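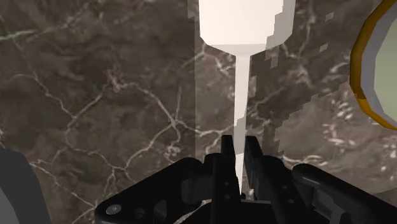

Tomoyo Fujimoto told us that her mother never once measured the rice, and that we should stop asking for cups and grams and just watch her hands. So we did, and our project on home cooking in Istow got a good deal slower and a great deal nicer!

We had planned a simple survey. We handed out 200 forms in August, asking families which dishes they learned from a parent or grandparent, and 164 came back (thank you to everyone on Plarnitz Street, who also sent cake). Soup was the big winner, with 89 families naming one, and after that came dumplings, rice dishes and a plum pudding we had never heard of.

The forms didn't tell us how people learned, though, so we sat down for 13 longer talks in people's kitchens. Most of them said they were given the stirring to do first, sometimes for years, before anyone let them near the salt. Two had written recipes, both in pencil, and one of those left out the oven temperature.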